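Section 4 – Setting up the shared label printer (Altcombe office)

Read all of section 4 before you plug anything in. Takes ten minutes if the roll is already loaded, longer if not.

4.1 Before you start

1. Clear a spot near the wall outlet. No extension cords.
2. Open the lid, take out the two strips of orange tape. Both of them.
3. Check the roll is the Oseo matte kind. The glossy ones jam.
4. Write down the counter number from the last test label. Ours was 1,674 in April.

Note: a full roll is 2,000 labels. If the counter says less than 67 left, swap it now, not halfway thru a batch.

4.2 Loading the roll

1. Power off. Wait for the green light to go out.
2. Squeeze the two roll holders apart and drop the roll in, labels facing up.
3. Feed the end under the guide bar until it pokes out the front.
4. Slide the guides in till they touch the paper. Touch, not squeeze.
5. Close the lid. Should click on both sides.

CAUTION: the tear edge is sharp. Keep fingers off it, esp. when cleaning. 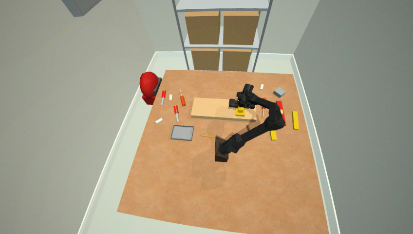 Label layouts live in the Giko folder on the shared drive. Open the one called Standard and save a copy under your own name before you change anything. Each layout has a text box, a code box and a picture box. Keep the picture simple, one clear shape against a plain background. Print one, look at it at arm's length, then print the rest.

4.3 Connecting your computer

1. Join the office network, not the guest one.
2. Add printer, pick Yang-2 from the list. Yang-1 is the old one, ignore it.
3. Set paper size to Custom and choose the saved size. Do not type in your own.
4. Print a test label.

Note: if the test comes out blank the roll is in upside down. Go back to 4.2 step 2.

4.4 If it stops

Red light, steady – lid not shut. Press down on both corners.
Red light, blinking – out of labels or jammed. Power off first, then pull the paper out toward the front, never backwards.
No light – check the switch on the back.
Faded print – clean the print head with a dry wipe. Let it cool frist.

Last head cleaning was at 1,793 on the counter. Write the new number on the sheet inside the lid when you do it.

Still stuck: Eleni Zupan for network stuff, Fidel Herrera for rolls and parts. Mornings are best, Fidel is out after 2.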